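Opinião

A conta de água não devia ser um enigma

Vanderleia Pimentel

Domingo, 13 de junho

A fatura da água chegou à minha caixa de correio na semana passada com duas folhas, frente e verso, e precisei de uma tarde para perceber o que estava a pagar. Trabalhei muitos anos em contabilidade. Se eu demorei uma tarde, imagino o que faz com aquilo a minha vizinha Cremilda Dantas, que tem 88 anos e paga tudo no balcão, em dinheiro, no dia em que recebe a carta.

O consumo de água propriamente dito ocupa uma linha. O resto são tarifas fixas, tarifas variáveis, taxas de recursos hídricos, saneamento, resíduos e acertos de meses anteriores. Os resíduos são calculados a partir da água gasta, o que nunca fez sentido para quem tem uma horta. Quem rega couves paga como se produzisse mais lixo. Quem vive de comida embalada e toma duches rápidos paga menos.

Em novembro, a câmara de Sampaio entregou a leitura e a cobrança à Treseo. Prometeram faturas mais claras. O que mudou foi a cor do cabeçalho e o número de telefone, que passou a ter um menu com várias opções, nenhuma delas para dizer que não se percebe a conta. Liguei duas vezes. Na segunda atenderam-me com simpatia e leram-me em voz alta o que eu tinha à frente.

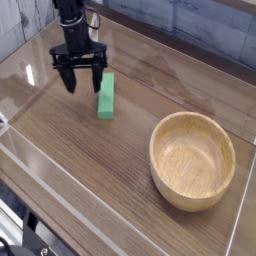
O problema maior são as estimativas. Quando o contador não é lido, a empresa calcula um valor com base no histórico e cobra-o. Mais tarde faz o acerto. No papel parece justo, mas o acerto pode vir seis meses depois e de uma só vez. Uma família da minha rua recebeu uma conta com o acumulado de meio ano e teve de pedir para pagar em prestações. O pedido foi aceite, com um formulário que exigia comprovativo de rendimentos.

Dizem-me que cada um pode comunicar a leitura pela internet. Pode, se souber onde está o contador, se conseguir baixar-se para o ver e se tiver conta criada no portal. Numa freguesia com 4,000 habitantes e muita gente idosa, isto deixa de fora uma parte considerável dos clientes, que são precisamente os que nunca se atrasaram num pagamento.

Não peço que a água seja grátis. A rede custa dinheiro, as condutas são velhas e alguém tem de pagar a substituição. Aceito até que o preço suba, desde que me digam quanto e para quê. A fatura devia caber numa página: litros gastos, preço por litro, parcela fixa, total. Os resíduos iriam num documento à parte, com um critério que tivesse alguma relação com o lixo. As leituras deviam ser feitas por uma pessoa, à porta, pelo menos de dois em dois meses, com a data escrita na conta.

E devia haver um balcão aberto mais do que 10 horas por semana. O atual funciona só de manhã, e quem trabalha fora tem de faltar ao emprego para reclamar de uma cobrança que às vezes nem paga a deslocação. Muitos desistem, e esse dinheiro fica do lado de lá.

A assembleia de freguesia volta a reunir antes do verão e o contrato está na ordem de trabalhos. Vou levar a minha fatura e a da Cremilda, que me autorizou a mostrá-la, e pedir a quem aprovou o contrato que me explique a segunda página.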